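Vovard Table Service Sorting Set

The Vovard Table Service Sorting Set is supplied by Lendent to canteens, training kitchens and serviced dining rooms. It consists of a plastic bin for chopsticks, a black tray for soup spoons and a square-grid table covering on which both are placed. The parts are sold as a set or separately.

The bin is rectangular, with rounded corners, sloping walls and a wide rim by which it may be lifted with both hands. It is open at the top and is offered in dusty pink only. 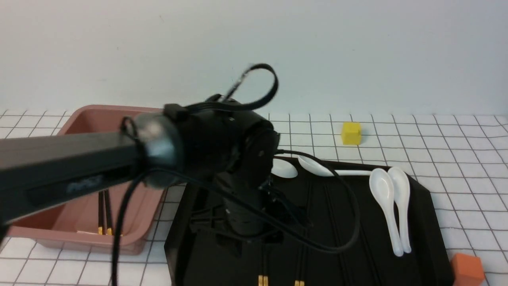 Chopsticks are stored in pairs. Customers who use more than one pattern of chopstick are advised to order a second bin, so that pairs are not mixed between services. Orders of four bins or more are packed at no charge.

Spoon tray

The tray is black, with a raised edge and angled corners. Ceramic soup spoons are laid on it in a row, with space left between them. The tray is intended for setting out and carrying clean spoons. It should not be used in an oven or placed on a burner. 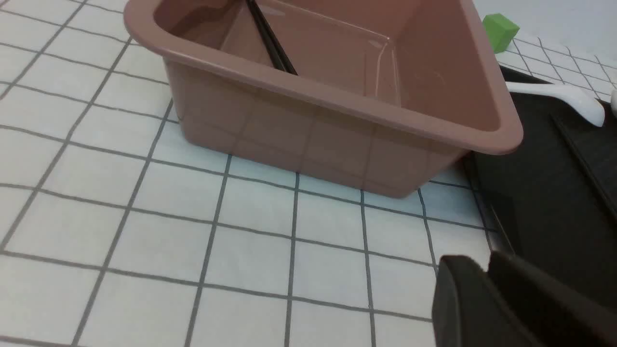

The table covering is white with a dark grid. Staff may use the lines to return the bin and the tray to the same position at the start of each service. The covering should be laid smooth before use and wiped with a damp cloth afterward. Bleach must not be used, as it will fade the printed lines.

Care and ordering

Wash the bin and tray by hand in warm water and dry them fully before stacking. Chopsticks and spoons are not included and may be ordered from the Celtov tableware list. Trays are sent in cartons of 2. Delivery is free on orders of 75 pieces or more.

Requests for samples should be addressed to Theda Thiele in the Sales Office. Questions concerning returns are handled by Charmaine Moodley. Items must be unused and returned in the carton in which they were received.

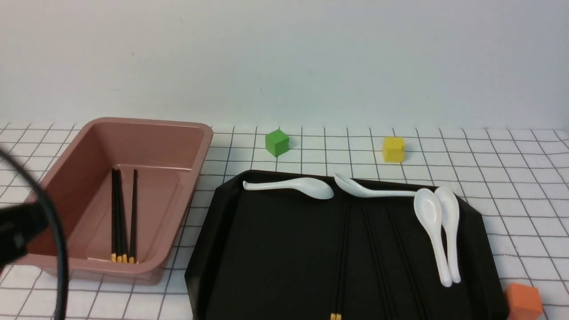 Related products

Vovard Bin Lid
Vovard Table Covering, replacement
Diekmann Drying Rack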